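Filed under: Software > Manipulation > Perception and control
Started by tfashola, Jul 10, 2021

tfashola
Finally got the gear task running from the new planner! The old version had one big script that looked, reached and let go, and when it missed you had no idea which bit had missed. I've split it so the look step writes its guess of the peg pose to a log before the arm moves at all. Much nicer to debug.

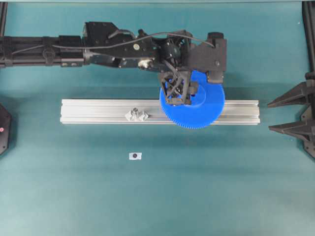
Last edited by tfashola, Jul 2021. Reason: typo in the topic title

Peg pose comes from the head camera. I then plan to a point above the rail and come down slowly under force control, with a small spiral search if the peg isn't where it should be. Any thoughts on the search step? Mine is 3 mm wide at most and I love watching it go.

rmcintyre
Lovely. I'd drop the spiral though. If your pose is good you don't need it, and if it's bad you're just rubbing plastic on metal. Spend the time on calibration.

xq_tian
Disagree with Ravinder, sorry! We do this at Flerine and calibration never holds for long. Search is cheap, keep it. What are you using for the hole?

tfashola
The wrist camera.

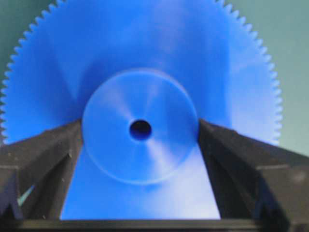
Hole finding was the part I expected to be awful and it's been a joy. I fit an ellipse to the dark patch and take its centre as the tool point, so a slightly crooked grasp gets corrected before the descent. First go was thresholding on brightness over the entire image, which fell apart with the fingers in view, as they're nearly as dark as the hole itself. Now I find the raised hub first and only search inside its edge. The fingertips sit just outside that circle, so they drop out for free. The pale side of the gear used to upset the fit too, and working in hue sorted most of it.

rmcintyre
OK, that is neat. Still think the spiral is hiding an offset somewhere. Log where it ends up over 1000 runs and plot it. If the blob isn't centred on zero, there's your calibration error.

yungching_h
+1 to the plot, it's how we found ours. Four of us stared at the Kennedy planner for days in April and it was a flipped sign in the hand-eye transform.

tfashola
Ooh, yes, doing that tonight. Might be around 7 hours at the current speed but it can run by itself.

xq_tian
Post the plot! And keep the spiral :)

Back to top | Contact the moderators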